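Koster 소개

안녕하세요. Koster의 홈페이지에 와 주셔서 감사합니다. 저희는 로봇의 손과 팔, 카메라, 제어기를 시험하고 비교하는 작은 회사입니다. 로봇을 만들지는 않습니다. 다른 회사가 만든 제품을 빌리거나 구입해서, 같은 조건에서 같은 일을 시키고, 그 결과를 글과 표로 써서 고객에게 드립니다.

회사는 Dirkdale에 있습니다. 처음에는 Chie Murakami와 Gemma Mancuso 두 사람이 시작했습니다. Murakami는 그리퍼의 내구 시험을 오래 한 사람이고, Mancuso는 식품 포장 공장에서 제어 프로그램을 썼습니다. 두 사람 모두 카탈로그의 숫자만 보고 그리퍼를 샀다가 고생한 경험이 있습니다. 잡는 힘은 충분했지만 토마토를 터뜨렸고, 반복 정밀도는 좋았지만 케이블이 손목에 걸렸습니다. 그런 이야기를 저녁마다 하다가 회사를 만들게 되었습니다.

이 소개 글은 Murakami가 한국어로 직접 썼습니다. 표현이 조금 어색한 곳이 있으면 너그럽게 읽어 주시고, 메일로 알려 주시면 고치겠습니다.

저희가 하는 일

가장 많은 의뢰는 그리퍼의 비교입니다. 두 손가락 평행 그리퍼, 흡착 컵, 사람 손 모양의 다지 핸드 중에서 무엇이 고객의 작업에 맞는지를 봅니다. 고객은 보통 이미 마음에 둔 제품이 있습니다. 저희는 그 제품에 다른 후보를 더해서 최대 4종까지 한 번에 시험합니다. 후보가 더 많으면 시험을 나누어 진행합니다.

물체 하나에 대해서 후보마다 20회씩 잡기를 반복합니다. 성공과 실패만 적는 것으로는 부족하다고 생각합니다. 그래서 실패했을 때 물체가 미끄러졌는지, 손가락이 먼저 바닥에 닿았는지, 카메라가 물체의 위치를 잘못 보았는지를 따로 적습니다. 이 구분은 손이 많이 가는 일이지만, 고객이 제일 자주 다시 읽는 부분이라고 들었습니다.

팔의 비교도 합니다. 팔은 가반 하중보다 자세의 문제가 많습니다. 조리대처럼 물건이 여러 개 놓인 곳에서는 팔꿈치가 어디로 가는지가 중요하고, 양팔로 일할 때에는 한쪽 팔이 다른 쪽의 길을 막는 경우가 있습니다. 저희 보고서에는 팔꿈치의 움직임을 위에서 본 그림이 들어갑니다.

카메라는 머리 위치에 하나를 두는 방식과 손목에 다는 방식을 비교합니다. 머리 위치의 카메라는 작업대를 넓게 볼 수 있지만, 손이 물체에 가까이 가면 손 자체가 물체를 가립니다. 손목 카메라는 반대의 어려움이 있어서, 가까이에서는 잘 보이고 멀리 있는 물체는 놓치기 쉽습니다. 조명을 바꾸어 가며 두 방식을 시험합니다.

시뮬레이션에서 먼저 합니다

실물 시험은 시간이 걸리고, 비싼 손가락이 부러질 때도 있습니다. 그래서 Kesar라는 이름의 사내 시험 환경을 만들었습니다. Kesar 안에서 주방, 창고 선반, 조립 작업대를 불러오고, 거기에 후보 로봇을 놓습니다. 물체의 배치를 바꾸는 데에 몇 초면 충분합니다.

주방 배치는 의뢰가 제일 많은 배치입니다. 흰 대리석 상판에 도마와 바구니 같은 물건을 두고, 양팔에 검은색 다지 핸드를 달아서 시험합니다. 빨간 피망은 표면에 윤기가 있고 모양이 고르지 않아서, 손가락을 어느 방향에서 가져가는지에 따라 결과가 많이 달라집니다. 저희는 접근 각도를 먼저 정하고, 그다음에 손가락을 구부리는 순서를 정합니다. 한쪽 손만 쓰는 과제에서도 다른 쪽 손의 대기 자세를 기록합니다.

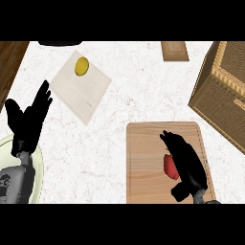 실물 시험실

시뮬레이션에서 좋은 결과가 나온 후보는 Tornthorpe에 있는 시험실로 갑니다. 시험실에는 작업대가 2대 있고, 높이를 바꿀 수 있습니다. 고객이 쓰는 물건을 그대로 보내 주시면 그 물건으로 시험합니다. 채소나 과일은 저희가 당일 아침에 시장에서 삽니다. 크기가 조금씩 다른 것을 일부러 섞어서 삽니다.

시뮬레이션과 실물의 결과가 다를 때가 있습니다. 특히 마찰과 부드러운 물체의 변형은 아직 잘 맞지 않습니다. 이런 경우에 두 결과를 모두 보고서에 싣고, 차이의 원인으로 생각되는 것을 씁니다. 원인을 모르면 모른다고 씁니다.

제어기의 비교는 제일 나중에 합니다. 같은 팔과 같은 손을 쓰더라도 제어 주기와 힘 제어의 설정에 따라 잡는 느낌이 꽤 다릅니다. Mancuso가 이 부분을 담당하고 있고, 설정 파일은 보고서와 함께 드립니다.

저희의 약속

제조사에서 소개료를 받지 않습니다. 시험에 쓴 제품은 빌린 것인지 산 것인지를 보고서의 첫 장에 적습니다. 고객의 물건과 작업 영상은 허락 없이 공개하지 않습니다. 결과가 고객의 기대와 다르더라도 숫자를 고치지 않습니다. 대신 왜 그렇게 나왔는지를 시간을 들여 설명해 드립니다.

견학과 문의

시험실 견학은 미리 메일을 주시면 가능합니다. 오후 2시 이후가 비교적 조용해서 이야기하기 좋습니다. 6월에는 장비 점검 때문에 견학을 받지 않습니다. 시험을 의뢰하실 때에는 잡고 싶은 물체의 크기와 무게, 지금 쓰고 있는 로봇의 이름, 작업대의 사진을 함께 보내 주십시오. 한국어와 영어, 일본어로 답장을 드립니다.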